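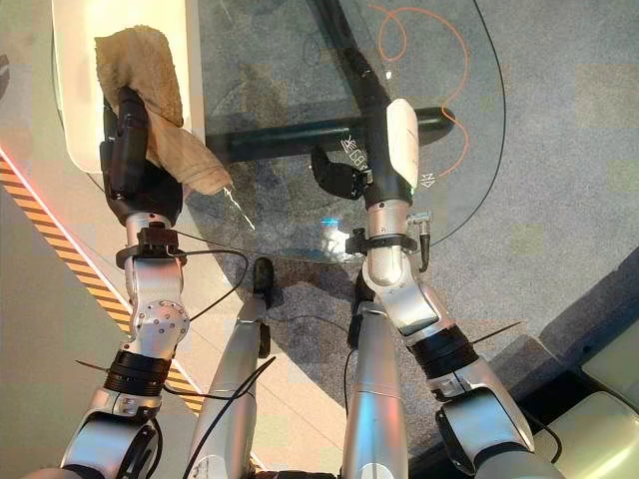 The glass table and the beige cloth.

6/27/18
By Simanjuntak

Search this site
Enter keywords

7 min read

NOTICE TO RESIDENTS OF THE LOWER TERRACE

The Office of Tides at Momport regrets to inform residents that the sea has not returned. It was last recorded at the harbor steps in December, at the customary hour, and its absence has been entered in the register under Item 309.

Residents are reminded that the sea remains the property of the town. Persons who find any part of it in cellars, wells or rain barrels are asked to leave it where it lies and to notify the Office in writing. Under no circumstances should it be salted.

The Bovora ferry continues to operate. Passengers holding tickets for the crossing will be walked to the far side by a member of the crew, who will carry the lantern and ring the bell at the usual points. The fare is unchanged. Life jackets must be worn.

The Office has received 102 letters on the subject of the noise. It is aware that the sound of waves may still be heard after dark, chiefly in the streets behind the chapel, and that several households have found their doorsteps damp. An inspector was sent to Brusura, where the shore is said to have gone in similar fashion in our grandparents' time. She reported that the people there no longer listen for it. She asked to be excused from further travel, and her request was granted.

Fishing licenses will be renewed as before. Nets may be hung on the seabed between the red posts, provided that they are taken in by nightfall.

A resident of the upper street has written to ask whether the sea was unhappy with us. The Office holds no record of a complaint. The letter has been placed in the file, together with a shell that was enclosed with it, and which the night clerk has twice been found holding to his ear.

The harbor lamp will be lit this evening at the ordinary time. Residents with windows facing west are requested to leave their curtains open.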